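11th December — sound bench, Asley shed

Festival stage rig, carried over from October. The Plulov desk boots again after I reseated the ribbon on the output card. Then it forgot every scene we'd saved, which I suppose is one way to keep a set list secret.

Line check on all channels. Channel 17 still hums at 60 cycles, louder with the keyboard plugged in. Swapped the DI, swapped the lead, swapped my opinion of the keyboard. No change. Lifted the ground at the Priron splitter and it dropped by around 30 dB, so the fault is at the splitter end. Haven't opened it yet. The screws are a size I own only at home.
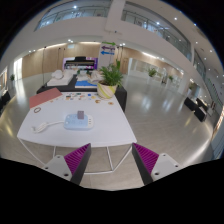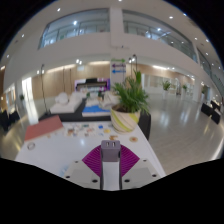 Photos: Asley workshop

Monitor wedges: left one fine, right one rattles on low E. Found a guitar pick behind the grille, removed it, still rattles. Kept the pick.

Villalobos want the headliner's changeover plot before they'll confirm the stage times. The headliner is still "to be announced", so I've drawn a drum riser and left the rest to rumour. Colour code as last season — vocals red, drums blue, anything unexplained grey. There is a lot of grey.

Next: open splitter, relabel multicore tails, back up desk scenes to two sticks.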